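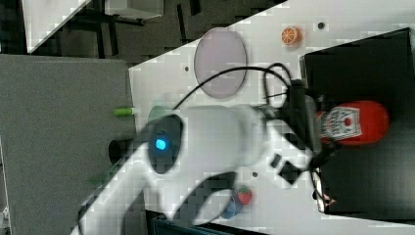 Home | Topics | Robotics | Learning methods | Glossary | Contact

Demonstration gathering (robotics)

Reading time: 2 minutes

Demonstration gathering is the work of recording examples of a task so that a learning system can later attempt the task on its own. In tabletop work the task is usually small: pick up an object, move it, put it down in a given place. Each recorded attempt is called an episode.

Method

An operator moves the arm by hand or steers it from a separate controller. The system stores the joint positions, the state of the gripper and the views from one or more cameras, all on the same clock. An episode starts from a rest position and ends when the operator marks it as done or failed. Failed episodes are often kept in a separate folder, as some training methods can use them.

Objects and layout

Toy food is a common choice. A toy strawberry or orange slice is light and has a clear color, and it can be dropped many times without damage. Grocery items such as a ketchup bottle are mixed in to give larger shapes and printed labels. Plates and open boxes serve as targets. The layout is changed between episodes - otherwise the system may learn the position of an object and ignore what it looks like.

The Plerkmont set

The Plerkmont set was recorded at the Uvetley workshop and released on 14 November 2019. It holds 1404 episodes covering 29 objects, recorded by 6 operators. Almost 300 episodes were later withdrawn when the camera and joint records were found to be out of step. The remaining episodes were sorted by task and given a one-line written instruction each.

Labels were made with Gudus, a small program that plays back an episode and lets the reviewer mark the moment of grasp and the moment of release. An older tool, Tsai, marked only the end of the episode and is no longer used for new work.

Common problems

Operators develop habits, such as always approaching from one side, and the system copies them. Cables can block a camera's view of the target. Long pauses are also a problem, as a trained arm may learn to stop where the operator stopped to think. Pauses are usually trimmed before training.

See also: Teleoperation | Grasp planning | Imitation learning

Comments

marrow_k: Are the withdrawn episodes still available anywhere? The joint records alone would be useful to me.

tdl: The Gudus section could say which file formats it reads.

benchside: We trim pauses too, but leave a short one before the grasp. Cutting all of them made our arm snatch at things.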